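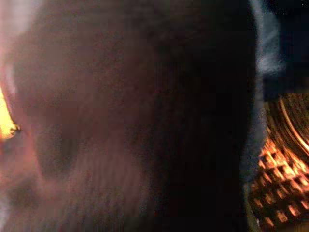 Ticket 1758: Glare in the back room
Opened by: Elba Olivares
Assigned to: Ignacio Lucero
Status: open, in spirit
Room: Yáñez, ground floor
Item: Tevholm lamp

Olivares, 13 July 2025
The lamp in Yáñez is either blinding or useless, depending on which chair you lose the race for. From mine there is one fierce yellow-orange spot out at the left and a great deal of gloom to the right. I can't read labels in it. I have tried squinting, which was the advice on my last ticket (2268, closed as "resolved").

Lucero
Sorry about 2268. Please try:
1. Turn the shade so the open side faces the wall.
2. Check that the bulb is screwed all the way in.
3. Swap it for one of the Brernance bulbs in the supply closet. There should be 6.

Olivares
Step 1 done. The wall is now beautifully lit and I wish it well.
Step 2 done. Bulb was tight.
Step 3: the closet has a Brernance box. The box has a sandwich bag of picture hooks.

Lucero
Those are my hooks, thank you. Bulbs reordered. Could you move the table closer to the window for now?

Olivares
Moved. The table now blocks the closet door, so whoever brings the bulbs should plan on leaving them in the hall.

Lucero
Noted. Changing priority from low to medium. Hooks can wait.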